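Looking After a Wooden Tabletop

Filed under: Home Care > Furniture & Surfaces

Last updated: 29 July 2019

Most damage to a wooden table comes from three ordinary things: water left standing, heat set down without a pad, and grit dragged across the surface. The tips on this page cover daily cleaning, the common marks, and the work of putting a new coat of oil on a table that needs it.

Know your finish first

Before you put anything on a table, find out what is on it already. Turn it over and look for a maker's label, or check the paperwork if you still have it. If there is nothing to go on, put a drop of water on a spot that doesn't show and leave it for a few minutes.

If the water sits up in a bead, the table has a sealed finish such as varnish or lacquer, or the top is a printed or laminated surface. If it soaks in and leaves a darker patch, the table is oiled, waxed or bare. The dark patch will fade as it dries.

A sealed finish needs very little. Oil will not get through it and just sits on top, where it goes sticky and picks up dust. An oiled finish needs a fresh coat now and then.

Check the surface in low light

Marks hide under a ceiling lamp. Turn it off, stand at one end of the table and look along the top toward a window. Scratches, rings and sticky patches show up as breaks in the shine. Pale tops are the hardest to read, as wavy grain can pass for a smear until you look at it from the side.

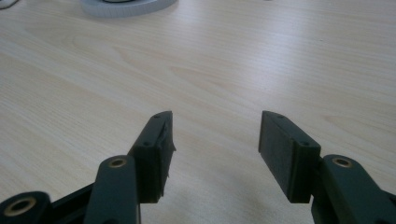

Pale wood grain with a faint sheen.

Mark any problem spots with a bit of painter's tape so you can find them again once the light is back on. Don't leave the tape down overnight.

Daily and weekly cleaning

Wipe crumbs off with a dry cloth before you use a damp one. Wet crumbs turn to paste and get pushed into the grain.

For the damp wipe, use a cotton cloth wrung out hard in warm water with a small squirt of dish soap. Go with the grain. Follow right away with a second cloth, rinsed in clean water and wrung out, then dry the table with a towel. Letting it air dry leaves streaks on a sealed top and raises the grain on an oiled one.

Things to keep off wood:

- Scouring pads, including the green side of a kitchen sponge
- Bleach and ammonia
- Window cleaner
- Melamine erasers, which are fine sandpaper under another name and leave dull patches
- Steam cleaners

We get asked about vinegar a lot. Weak vinegar and water will not ruin a good varnish, but it can dull an oiled table over time, and soap does the job better.

White rings

A white or cloudy ring is moisture trapped in the finish. Leave it alone for a day first. Fresh ones often fade without help.

If it is still there, lay a clean, dry cotton dish towel over the mark and press with an iron on its lowest setting, no steam, for a few seconds. Lift and look. Repeat until the ring is gone or stops changing. Keep the iron moving and never set it on bare wood.

A smear of plain petroleum jelly left on overnight will shift some of the lighter ones. Wipe it all off in the morning with a soapy cloth.

Black rings

Black marks are a different problem. Water has gone through the finish and reacted with the wood, often under a plant pot or a steel can. No amount of wiping will lift them. The finish has to come off in that area and the wood treated with oxalic acid, sold as wood bleach. Wear gloves and eye protection, follow the package, and rinse well. On a veneered table we would leave it to a refinisher.

Ink, crayon and glue

Ballpoint on a sealed top will usually come off with a little rubbing alcohol on a cotton swab. Test under the table first, as alcohol softens shellac and some lacquers. Dab at the line itself and don't spread it outward.

Crayon is wax. Chill it with a bag of ice, scrape with an old plastic card, then wash with soapy water.

White school glue softens under a warm, damp cloth. Super glue doesn't, and acetone will take the finish along with it. Slide a plastic scraper under the edge and work slowly. If it won't move, leave it.

Keep hard things from scratching

Tools, clamps, cameras and anything with a metal foot or bracket will mark a table sooner or later, and so will cables dragged over the edge. If the table doubles as a workbench, put something under the work. A wool blanket is too soft to write on but fine for repairs. A cutting mat is better for small parts.

The corners take the most knocks. Rounded ones hold up better than square ones, which lose their finish right at the point. Touch up a bare corner early, before dirt gets into the wood.

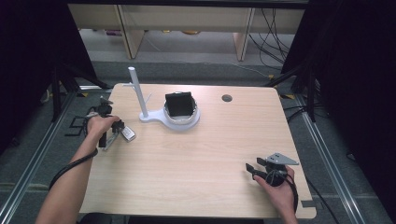
Re-oiling a tabletop

Plan on one day for the work and another before you put anything heavy back. Twice a year is enough for a table in daily use. We do ours in early spring and again in September, when the windows can still be open.

You will need:

- 225 ml of clear furniture oil, enough for 2 coats on an average kitchen table
- One sheet of fine sandpaper and a sanding block
- Lint-free cotton rags
- Thin gloves

We have used Rukance clear oil and the Kuhlmann hard-wax type. The Kuhlmann goes on thicker and takes more rubbing. Either will do. Whatever you buy, use the drying times on the can over ours.

1. Clean the table with soap and water as above and let it dry overnight.

2. Sand lightly with the grain. You are only knocking down raised fibers, so a few passes will do. Vacuum the dust, then wipe with a dry rag.

3. Pour a small puddle of oil in the middle and spread it thin, working out to the edges. Do the edges themselves too.

4. Wait 15 minutes, then wipe off everything the wood hasn't taken. Most sticky tables are sticky because this step was rushed.

5. Leave it for 9 hours and put on the second coat the same way, using less oil.

6. Coat the underside as well if it is bare wood. Sealing only the top can make a solid board cup.

Oily rags can heat up and catch fire on their own. Lay them flat outdoors to dry, or put them in a metal can full of water with a lid on. Never ball them up in the trash.

Extending tables

Open the table before you oil it and do the spare leaf at the same time. A leaf kept in a closet stays paler than the rest on some woods and darker on others. Putting it in the table for a few weeks each year helps even things out.

Rub a plain candle along wooden runners that stick. The metal slides on the Warora and Mutport tables want a dry spray, as oil on a slide collects crumbs.

Pads, mats and runners

Felt pads under lamps and bowls should be checked now and then, because grit works its way into the felt and scratches as well as any stone. Replace them when they feel hard.

Avoid rubber and soft vinyl feet on lacquer. They can react with the finish and leave a yellow or brown mark that won't wash off. Cork is safe. Lift a table runner every week and let the wood underneath breathe, and never put one back damp.

Related tips

How to Fix a Wobbly Chair Leg
Getting Candle Wax Out of a Tablecloth
Which Felt Pads Stay On?
Storing Leftover Paint and Oil
Cutting Boards: Cleaning and Oiling
Removing Furniture Dents From Carpet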